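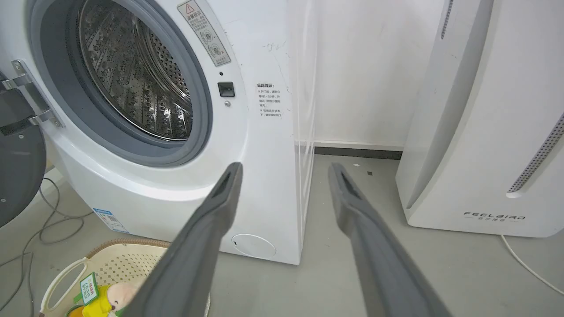
Gripper stall fault on laundry tasks: frequently asked questions
Last updated 12 April 2018

What is the fault?
On some Tendley arms running the Sorkden gripper, the fingers stop responding while the arm keeps moving. The gripper holds whatever position it was in, open or closed, and the arm finishes its path. Near a washing machine that can mean a finger pushed into the door gasket or the latch area.

Which units are affected?
Grippers with controller firmware 2.6 that shipped from the Jenbridge site in December or later. Older units on 2.4 do not have the fault.

What causes it?
A timeout in the finger controller. If no position reply arrives within 18 milliseconds, the controller drops the command and does not report an error. The arm has no way to know. Long cable runs make it more likely.

Has anyone been hurt?
No. We have 14 reports so far. Two involved a torn gasket and the rest were dropped items or aborted runs.

What should I do right now?
Stop unattended runs. For attended runs, set the arm to reduced speed and keep one person within reach of the stop button. Do not reach into the drum while the arm has power — a stalled finger can start moving again without warning.

Can I clear a stall by restarting the gripper?
Only with the arm backed away from the machine. On restart the fingers open fully, and inside a door opening they can catch on the rim.

Do I need to send the gripper back?
No. The fix is a firmware update, version 2.7, from the Haldane support page. Installing it takes 6 minutes. Run the finger check afterward and save the log.

My gasket is damaged. Who pays?
Send us the run log and the unit's serial number. Don't use the washer until the gasket has been replaced.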